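시뮬레이션 성적표에도 표기 기준이 필요하다

2021년 5월 10일

로봇 조작 성능을 시뮬레이션으로 평가하고 그 결과를 제안서에 싣는 일이 이제 흔해졌다. 발주하는 쪽도 이를 자연스럽게 받아들인다. 실물 로봇을 빌려 시험하려면 장소와 인력과 보험이 필요하고, 한 번 부딪히면 일정이 밀린다. 시뮬레이션에서는 가구를 수백 번 들이받아도 다시 시작하면 그만이다. 나는 이 흐름에 반대하지 않는다. 다만 결과를 적는 방식에는 불만이 많다.

지난달까지 나는 가정용 정리 로봇 도입 사업의 서류 검토를 맡았다. 제안사는 Firnby와 Vokodus를 포함해 4곳이었고, 모두 시뮬레이션 성공률을 제출했다. Firnby가 적어 낸 숫자는 86퍼센트였다. 그런데 이 숫자가 무엇의 86퍼센트인지 본문 어디에도 없었다. 시도 횟수도, 성공의 정의도, 물체를 어디에 놓고 시작했는지도 나와 있지 않았다. 질의서를 보내고 나서야 답이 왔는데, 같은 배치를 15회 반복한 결과라고 했다. 물체의 위치를 바꾸지 않고 15회를 돌린 시험과 매번 위치를 바꾼 시험은 같은 표에 나란히 놓을 수 없다.

다른 회사도 사정은 비슷했다. Vokodus는 배치를 바꿔 가며 시험했지만, 그리퍼가 가구에 닿은 경우를 실패로 치지 않았다. 물체를 목표 지점에 옮겨 놓기만 하면 성공이었다. 실제 가정에서라면 서랍장 모서리를 긁고 지나간 로봇을 두고 성공했다고 말할 사람은 없을 것이다. 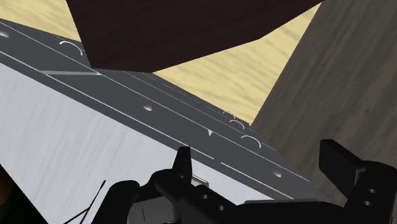 접촉 문제는 좀 더 따져 볼 필요가 있다. 시뮬레이터마다 물체끼리 닿았을 때의 처리 방식이 다르다. 어떤 설정에서는 얇은 부품이 다른 물체를 조금 파고들어도 그냥 넘어간다. 어떤 설정에서는 같은 상황에서 물체가 튕겨 나간다. 마찰 계수 하나를 올리면 잡기 성공률이 눈에 띄게 오르기도 한다. 이런 값을 조정하는 일 자체는 부정행위가 아니다. 실물과 맞추려면 반드시 조정해야 한다. 문제는 어떤 값을 썼는지 적지 않는 관행이다. 값을 모르면 재현할 수 없고, 재현할 수 없는 숫자로는 업체를 비교할 수 없다.

내가 생각하는 최소 표기 항목은 이렇다. 시뮬레이터의 이름과 버전, 시간 간격, 물체와 그리퍼의 마찰 계수, 충돌 형상을 단순화했는지 여부, 초기 배치를 정한 방법, 시도 횟수, 성공과 실패의 정의. 여기에 의도하지 않은 접촉의 횟수를 따로 적어야 한다. 전부 합쳐도 한 쪽이면 된다. 시험을 제대로 한 팀이라면 이미 설정 파일에 다 들어 있는 내용이므로 추가 작업이랄 것도 없다.

이 말을 하면 으레 두 가지 반론이 나온다.

첫째는 영업 비밀이라는 것이다. 마찰 계수나 시간 간격이 비밀이라는 주장은 받아들이기 어렵다. 학습 방법이나 제어 구조를 공개하라는 요구가 아니다. 시험 조건을 공개하라는 요구다. 자동차 연비를 표시할 때 주행 조건을 밝힌다고 해서 엔진 설계가 새어 나가지는 않는다.

둘째는 아직 이르다는 것이다. 분야가 빠르게 바뀌고 있으니 기준을 지금 정하면 금방 낡는다는 이야기다. 이 반론에는 일리가 있다. 합격선을 못박는 기준이라면 나도 말리겠다. 그러나 표기 기준은 합격선과 다르다. 무엇을 적을지만 정하고 값은 각자 맡기면 된다. 항목이 낡으면 고치면 되고, 그 사이에 쌓인 기록은 그대로 남는다.

시험 장면의 구성에 대해서도 할 말이 있다. 서류에 실린 시험 환경은 대개 지나치게 정돈되어 있었다. 빈 탁자 위에 컵 하나, 상자 하나가 놓인 식이다. 이런 환경에서 나온 성공률은 로봇이 물체를 잡을 수 있는지는 알려 주지만 집에서 쓸 수 있는지는 알려 주지 않는다. 집에는 수납장 위에 물건이 올라가 있고, 그중에는 길고 가는 부분이 달린 것, 줄이 늘어진 것, 건드리면 넘어지는 것이 섞여 있다. 손을 뻗을 때 옆의 물건을 치지 않는 능력은 잡는 능력과 별개로 재야 한다.

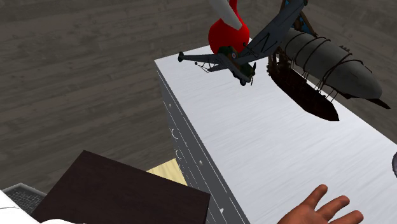
그래서 나는 환경의 난이도도 표기 항목에 넣자고 주장한다. 정교한 등급 체계까지는 바라지 않는다. 작업 대상 주변에 다른 물체가 얼마나 가까이 있는지, 대상의 형상이 단순한지 복잡한지, 로봇이 접근할 수 있는 방향이 얼마나 제한되는지 정도면 출발점으로 충분하다. 여기에 시험 환경 전체를 보여 주는 화면을 시작 시점 그대로 첨부하게 하면 된다. 잘 나온 장면만 골라 붙이는 지금의 방식으로는 검토자가 판단할 근거가 없다.

실패 사례도 마찬가지다. 이번에 받은 서류 가운데 실패 화면을 넣은 곳은 Tiwari 하나였다. 성공률은 다른 곳보다 낮게 적혀 있었지만 검토하는 입장에서는 그 서류가 가장 읽기 편했다. 손이 물체에 닿기 전에 멈춘 경우와 잡은 뒤 놓친 경우를 나누어 적었고, 각각 어떤 배치에서 일어났는지도 표로 정리해 두었다. 이 정도 자료가 있으면 현장에 들여놓을 때 어디를 조심해야 하는지 미리 알 수 있다. 안타깝게도 우리 쪽 배점표에는 이런 성실함에 점수를 줄 칸이 없었다. 성공률 숫자에 배점이 몰려 있으니 업체는 숫자를 높일 방법을 찾게 된다. 이것은 업체보다 발주처의 책임이다.

나머지 한 곳인 Bevell의 경우는 시뮬레이션과 실물 시험을 섞어 평균을 냈다. 두 값을 합치면 어느 쪽도 해석할 수 없다. 시뮬레이션 결과와 실물 결과는 반드시 따로 적고, 같은 작업을 양쪽에서 했다면 그 차이도 적어야 한다. 차이가 크다고 해서 나쁜 시뮬레이션이라고 몰아갈 일은 아니다. 차이를 알고 있는 팀과 모르는 팀은 준비 상태가 다르다.

기준을 만드는 데 꼭 법이나 국가 표준이 필요한 것도 아니다. 발주처가 제안 요청서 양식에 표 하나를 넣고, 빈칸이 있으면 보완을 요구하면 된다. 우리 기관은 다음 공고부터 그렇게 하기로 했다. 양식은 2쪽이고, 앞쪽에는 시험 조건을, 뒤쪽에는 실패 유형과 접촉 횟수를 적는다. 성공률 배점은 줄이고 그만큼을 조건 기재의 충실도로 옮겼다.

작은 업체에 부담이 된다는 걱정도 들었다. 하지만 조건을 적지 않아도 되는 지금의 방식이 작은 업체에 유리한지는 의문이다. 숫자만 놓고 경쟁하면 시험 환경을 쉽게 꾸민 쪽이 이긴다. 어려운 환경에서 성실하게 시험한 업체가 조건을 밝힐 자리를 얻는 편이 낫다고 본다.

양식 초안은 5월 안에 공개하고 의견을 받을 예정이다. 항목을 빼자는 의견이든 더하자는 의견이든 이유를 함께 적어 보내 주기 바란다. 특히 접촉 횟수를 세는 방법에 대해서는 아직 합의된 방식이 없어서, 직접 시험을 돌려 본 사람들의 의견이 필요하다.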